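February 25, 2025

This report covers the second half of our project on moisture loss in stored table grapes. The fruit came from the Sanetti packing shed in Zuvville and was held in ventilated Casex cartons. The aim was to compare lined and unlined cartons over 11 days in the same cold room.

## 1. Background

Grapes lose water through the skin and, at a higher rate, through the stem. A brown, dry stem lowers the sale grade long before the berries shrivel. Earlier course work by the Gulyás group in January looked only at berry weight, so stem condition was added to our scoring sheet.
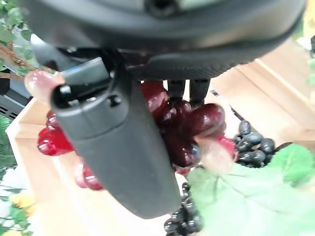

## 2. Method

Each sample was trimmed to 500 g before storage. Damaged berries were removed with scissors to avoid tearing the stem. Half of the samples went into cartons with a perforated liner and half into cartons without one. Cartons were rotated between shelf positions every morning.

Samples were weighed on a bench scale after 20 minutes at room temperature. Condensation on the liner was wiped off and not counted as fruit weight. Relative humidity in the cold room was set to 96 percent. The logger was placed on the middle shelf and was not moved.
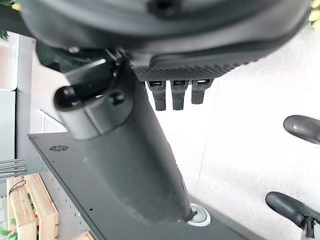 *Figure 2. Close view.*

## 3. Results

Unlined samples lost more weight than lined samples on every weighing day. The difference was small at first and widened after the midpoint. Stem browning followed the same order, although two lined samples scored worse than expected. Both had been stored next to the door.

Mold appeared in one lined carton. It was excluded from the weight averages but kept in the stem scores. We did not test whether fewer liner holes would have made this worse.

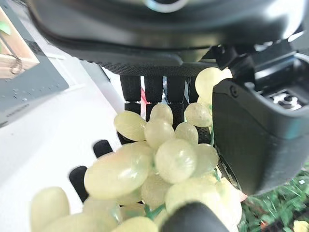 **Why was the stem scored separately from the berries?**

The stem dries faster, and a single weight value hides that. Two samples with equal weight loss can differ by a full grade in stem color.

## 4. Limits

Only one variety was used, and the door position was not controlled. A repeat should fix the shelf order and log humidity at each level.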